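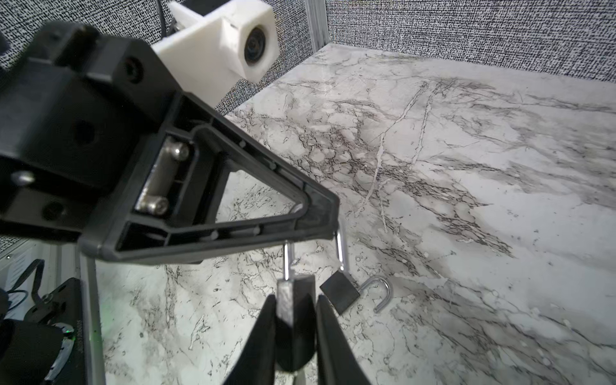 Girard amplía en febrero su catálogo de hostelería con Flaler, una serie de vajilla de porcelana dura desarrollada junto al estudio Rovonik. La colección consta de 20 piezas apilables, entre ellas una cafetera de 98 cl y dos formatos de taza que comparten platillo. El diseño es de Flurina Kuster, que ha optado por un esmalte blanco mate en el exterior y brillante en el interior. El borde reforzado admite el uso intensivo en lavavajillas industrial. Los platos de presentación, de perfil bajo, están pensados para mesas sin mantel, con tableros de dibujo marmolado como el de la fotografía.

La distribución corresponde a Utunow - referencia de catálogo 2384 - y el pedido mínimo es de 2 cajas por modelo. Según Hervé Hamel, responsable de producto, la reposición de piezas sueltas está garantizada.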